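報道関係各位

株式会社ステステレオ

袋に入れて渡すまでを楽しむ「包みの部屋 Seltell(セルテル)」、8月に開室
家にある紙袋と小さな品物を持ち寄り、自分の手で贈り物を仕上げる部屋がCârstea館の2階にできます

株式会社ステステレオ(Stesteleo)は8月、Cârstea館の2階に、贈り物の袋詰めを自分の手で行える部屋「包みの部屋 Seltell」を開きます。期間は4週間です。お持ちいただいた品物を、お好きな紙袋に、お好きな順番で詰めてお持ち帰りください。部屋には大小の紙袋、ストローや棒状の飾り、丸い容器、薄紙、ひも、札をそろえ、袋づくりに慣れた係が常におります。包装の経験は問いません。不器用だとおっしゃる方にこそ、ぜひ一度のぞいていただきたい部屋です。

■ 開室のきっかけ

当社はこれまで、焼き菓子店や雑貨店のための紙袋と詰め合わせの設計を手がけてきました。どの大きさの袋に何をどう入れると持ちやすいか、取り出したときにうれしいか。社内では毎日のようにそんな話をしています。お昼に誰かがお土産を配りはじめると、味の感想より先に袋の底を見る人がいるような職場です。

そのうち、仕事とは別に社員どうしで「袋を交換する」遊びが始まりました。決まりはひとつだけで、新しく買ったものを入れないこと。家で余っていたもの、編みかけをようやく仕上げたもの、旅先から持ち帰って引き出しに入れたままになっていたもの。そういうものを紙袋に詰めて、机の上に置いておきます。受け取った人は翌朝、何がどこから出てきたかを熱心に報告してくれます。底のほうから小さなボタンが出てきた、畳んだ布だと思ったら手袋だった、黄色い紙を広げたら中にあめが入っていた、というぐあいです。

この遊びがあまりに楽しかったので、来客の方にも試していただくようになりました。打ち合わせのあとに「ひと袋つくっていきませんか」とお誘いすると、たいていの方が予定より長く残ってくださいます。ご家族へのお土産ができたと喜ばれ、次にいらしたときには材料をご自分で持参された方もいました。それなら会議室の片隅ではなくちゃんとした部屋で、というのが今回の開室のいきさつです。

■ 部屋でできること

受付で袋をひとつ選び、作業台へどうぞ。袋は無地のもの、絵や文字の入ったもの、手提げのひもがついたもの、平たく畳まれたものなどがあります。絵柄の入った袋は毎週少しずつ入れ替えます。ご自宅からお持ちいただいた袋もそのままお使いになれます。角の折れた袋や、お店の名前が入った袋も大歓迎です。前に何が入っていた袋なのかという話は、それだけで渡すときの話題になります。

品物は、ご自分でお持ちいただくのが基本です。小さな編み物、文房具、封を切っていないお茶、子どもが描いた絵、読み終えた文庫本。袋に入って、相手が片手で持てる重さのものなら、だいたい何でもかまいません。手ぶらでいらした方のために、部屋の棚にも小物を用意しました。

作業台では、次のような流れをおすすめしています。

まず、入れたいものを全部、袋の外に並べます。並べてみると、主役がどれかがすぐに決まることもあれば、なかなか決まらないこともあります。迷ったら、相手が最初に笑いそうなものを主役にしてください。

次に、重いものと平たいものを底へ入れます。箱や缶、丸い容器は寝かせるより立てたほうが袋の形が崩れません。やわらかい布や毛糸のものは、容器の横のすきまに入れるとちょうどよい詰め物になります。きつく押し込まず、手の甲が入るくらいの余裕を残します。

そのあとで色のあるものを口の近くに置きます。薄紙はくしゃっと軽く丸めてから広げ直すと、ふくらみが出ます。きれいに折った紙よりも、しわのある紙のほうが品物をよく支えてくれるのは、私たちも何度も試してわかったことでした。

最後に持ち手を上げ、袋を少し持ち上げてみます。傾くようなら中身を入れ替えます。ここで一度全部出してやり直す方がとても多いのですが、ぜひ遠慮なくやり直してください。時間の制限はありません。

■ 色の組み合わせを試せる台

Seltellでいちばん力を入れたのが、袋の見え方をじっくり試せる台です。いつもの台所の机では決めかねていた色も、柄のあるところに置くと急にはっきりすることがあります。準備のあいだ、係の者たちは何種類もの紙や布を持ち込んで、白い袋に合う色、黄色い袋に合う色を飽きずに試していました。

いまのところの発見をいくつかご紹介します。黄色は少しだけでもよく目立つので、袋の口からほんの端が見えるくらいがすてきです。緑と白の縞は、夏の贈り物に入れると涼しそうに見えます。薄い桃色の筒には縞のものがよく似合います。生成りや茶の毛糸は地味に思われがちなのですが、白い袋のそばに置くとあたたかい感じが出て、係のあいだではたいへんな人気です。黒い小物は、明るい色の隣にひとつだけ入れると全体が締まります。

もちろん、これは私たちの好みです。試作の会に来てくださったお子さんは、持ってきたものを全部青でそろえて、袋の中をのぞき込んでは「海」と言っていました。あの袋はとてもよかったです。

■ 詰め合わせの手引き「Boner」を配布

開室に合わせて、小さな手引き「Boner(ボナー)」をつくりました。社内の袋交換で生まれた詰め方を、図と短い文章でまとめた冊子です。部屋を利用された方には無料でお渡しします。

内容はごく実用的で、細長いものを入れるときの順番、丸いものが転がらない置き方、編み物を崩さずに入れる畳み方、持ち手のひもが切れたときの直し方などを載せました。靴下を一足だけ贈るときの見開きは、編集中にいちばん意見の割れたところです。丸めて入れるか、畳んで入れるか、あるいは片方にもう片方を入れて小さな包みにしてしまうか。結局すべて載せましたので、お好みでお選びください。

冊子の終わりには、自分の詰め方を書き込むための白いページがあります。書き込んだものを部屋の掲示に貼らせてくださる方がいらしたら、とてもうれしく思います。

■ 企画担当 スカイ・マキヴァー(Skye McIver)のコメント

「子どものころ、祖母が荷物を送ってくれるたびに、中身よりも詰め方に夢中になっていました。瓶のまわりに靴下が巻いてあって、靴下の中にはクルミが入っているんです。箱を開けるのに午後いっぱいかかりました。あんなふうに何度も楽しめる包みを、もっと気軽につくれたらと思って、この部屋を考えました。

試作の会では、みなさんが袋を前にして相手の話を始めるのがとても印象に残っています。甘いものは控えている人だからとか、このあいだ手袋をなくしたと言っていたからとか。手を動かしながらだと、そういうことを次々に思い出すようです。私も自分の袋をつくるつもりで座ったのに、気がつくと隣の方のお姉さんの好みにすっかり詳しくなっていました。

上手に仕上げようと思わず、散歩の途中に寄るような気持ちで来てください。私もほとんど毎日、部屋のどこかで薄紙をくしゃくしゃにしています!」

■ 期間中の楽しみ

開室中は、いつでも参加できる袋交換の棚を設けます。袋をひとつつくって棚に置いた方は、帰りに別の方の袋をひとつお持ち帰りいただけます。中身は開けるまでのお楽しみです。食品と壊れ物は棚の対象外とさせていただきます。札には贈り主のお名前を書いても書かなくてもかまいません。ひとこと添えてあると、受け取った方はきっと喜ばれます。

夕方には、係の者がその日に思いついた詰め方をお見せする短い時間もあります。題材は毎回変わります。毛糸のものだけの袋、縞模様だけの袋、台所の引き出しにあったものだけの袋など、いまから案を出し合って盛り上がっています。

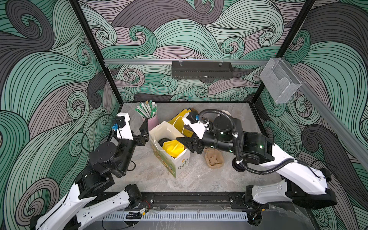
見るだけの参加もできますし、途中で「それならこうしたほうが」と口を出していただくのも歓迎します。先日の予行では、見ていた社員が我慢できずに前へ出てきて、結局みんなで一つの袋を囲んでいました。持ち手のひもを内側に倒すか、立てたままにするか、それだけの話がずいぶん長く続きました。

使い終えた薄紙やひもは、部屋の箱に戻していただければ次の方が使います。しわのついた紙ほど早くなくなるのではないかと、ひそかに予想しています。ご自宅に余っている包装紙やリボンをお持ちくださるのもありがたく、短い切れ端もよく役に立ちます。

■ お子さま連れの方へ

小さなお子さまもご一緒に作業できます。低い台と、角の丸い小物を入れたかごをご用意します。はさみは係がお預かりしておりますので、お使いのときに声をおかけください。薄紙を丸めるのがとにかく楽しいらしく、袋が紙でいっぱいになることもよくあります。そのままお持ち帰りいただいて差し支えありません。

ベビーカーは作業台の横まで入れます。館内には昇降機があり、2階までそのままお上がりいただけます。

■ お店や学校の方へ

贈り物を扱うお店の方、家庭科や図工の授業で紙袋を使ってみたい先生方のご相談も承ります。部屋を貸し切りにすることはできませんが、午前中の早い時間は比較的ゆっくりご案内できる見込みです。ご見学の際は前もってご連絡をいただけますと、手引き「Boner」の図を大きくしたものをご覧に入れながらお話しできます。

また、当社では期間中に生まれた詰め方をまとめて、手引きの続きをつくりたいと考えています。どんなものになるかは、お越しくださる方次第です。思いがけない袋に出会えるのを、社員一同いまから心待ちにしています。

■ よくいただくお問い合わせ

予約について
個人の方の予約は不要です。混み合っているときは受付で順番にご案内します。お待ちのあいだ、袋交換の棚や手引きの見本をご覧いただけます。

持ち込めないものについて
生もの、火気を使うもの、においの強いもの、生き物はご遠慮ください。花は、水を含ませていない乾いたものでしたらお使いいただけます。

つくった袋の発送について
部屋からの発送は行っておりません。できあがった袋は、どうぞご自分の手でお渡しください。遠方の方に送られる場合に箱へ入れるときのこつは、係がご説明いたします。

片づけについて
作業台はそのままにしてお帰りいただいて大丈夫です。道具を元のかごに戻していただけますと助かります。

写真の撮影について
ご自分の袋はご自由にお撮りください。ほかの方や、ほかの方の袋が写るときは、ひとこと声をかけてからお願いいたします。

■ 開室概要

名称:包みの部屋 Seltell(セルテル)
時期:8月の4週間
場所:Cârstea館 2階
利用料:おひとり358円(紙袋ひとつ、薄紙、ひも、札、手引き「Boner」を含みます)
一日の受け入れ:最大200名
持ち物:贈りたいもの。お使いになりたい袋があればそれもお持ちください
主催:株式会社ステステレオ

■ 株式会社ステステレオについて

紙袋と詰め合わせの設計、店頭用の包装資材の企画を行っています。袋を開ける人の手つきを思い浮かべながらつくることを大切にしており、新しい袋の案は必ず社員が実際に使い、持ち歩いてから形を決めています。社内の袋交換はいまも続いていて、棚にはいつも誰かの包みが置かれています。

■ 取材のお申し込み

取材、ご見学を希望される報道関係の方は、株式会社ステステレオ Seltell企画担当 スカイ・マキヴァーまでお申し込みください。室内での撮影や、詰め方の実演のご依頼も承ります。実演をご希望の場合は、入れてみたいものをひとつお持ちいただけますと、その場で袋に仕上げてご覧に入れます。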